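Ticket 1343: Drawer sticks and will not close the last 2 inches
Product: Prinetley single-drawer box cabinet
Opened by: Eun-seong Shin
Handled by: Drundby support desk
Status: Closed

Customer report

I bought the Prinetley cabinet from the Hwang store in Fluvville in March. It sat in a spare room for a while and the drawer was fine. I moved it to the kitchen, to the spot next to the stove, and after a couple of weeks the drawer started to drag. Now it goes in most of the way and stops with 2 inches to go. If I push hard it squeals and goes in, and then I have to pull with both hands to get it out again. I only keep bread and tea towels in it, so it isn't overloaded.

I have not taken anything apart. Please tell me if this is a warranty thing or something I can fix.

Support reply 1

Thank you for the details. This model has no metal slides. The drawer runs on two wooden runners glued to the inside walls, so dragging is nearly always swelling, a runner that has come loose, or something that dropped behind the drawer. Please check these in order:

1. Pull the drawer all the way out. There is no stop on this model, so keep a hand under it.
2. Look at the back of the cabinet for crumbs, paper or a stray screw.
3. Press each runner with your thumb. It should not move.
4. Measure the width of the opening at the front and at the back and write both down.
5. Look along the drawer sides for shiny spots. Those are where it rubs.

Please don't sand anything yet, and don't use cooking oil or spray oil. Oil soaks into bare wood and makes it swell more.

Customer update

Done. Nothing behind the drawer except a bread tag. Runners feel solid. The opening is the same at the front and back as far as I can tell with a tape measure. There is a shiny strip on the drawer's left side, near the top edge, toward the back. I don't see one on the right. 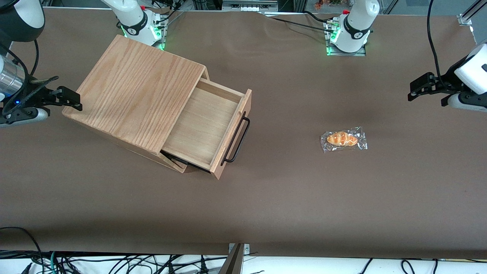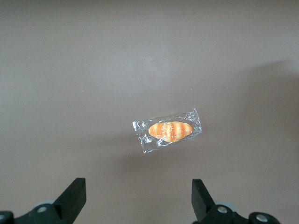
The other thing I noticed is that the cabinet rocks a little on the kitchen counter if I press on one corner. It didn't rock in the spare room, but that was on carpet — so maybe I just couldn't tell.

Support reply 2

The rocking is useful to know. A box this light will twist slightly if one corner is not supported, and with the drawer in, a small twist is enough to pinch one side. The rub strip on one side only would fit with that. Steam from a stove will add to it.

Please try the following:

Move the cabinet away from the stove and leave it with the drawer out for 7 days. A dry room is best. Don't put it on a radiator or in the sun, as the top panel can cup.

Once that time is up, set it where you want it and press on each corner. If it rocks, slide a folded card under the low corner until it sits still. Then try the drawer again before doing anything else.

If it still drags, rub plain white candle wax on the shiny strip and on both runners. Work the drawer in and out 15 times and wipe off whatever flakes.

Only if that fails, sand the shiny strip with 220 grit paper on a flat block. Take a few strokes, test, and repeat. Wax it again afterward.

Customer update

I left it out in the hallway for the week. Before the card, the drawer was better but still caught at the same place. With a card under the back left corner it went in all the way. I put the wax on too. I did not need to sand.

Two questions. Is the card OK long term? And can I put it back by the stove, or is that asking for trouble?

Support reply 3

Card will flatten over time. Stick-on felt pads are better, and you can put two on the low corner and one on each of the others. Ask for the thin ones at the Fluvville store. They are not a warranty item but they cost very little.

We would keep it away from the stove. The wood on this model has a light oil finish on the outside only, and the drawer interior is bare, so it takes up moisture quickly. The far end of the counter should be fine.

Customer update

Pads are on and the card is out. The cabinet is at the other end of the counter now, by the window. Drawer still closes all the way. You can close this.

Internal note

Cause: uneven support plus moisture. No parts sent. Warranty not used. Added the corner press test to the Prinetley drawer checklist, ahead of the measuring step. Reopen under the same number if the customer writes back about the drawer.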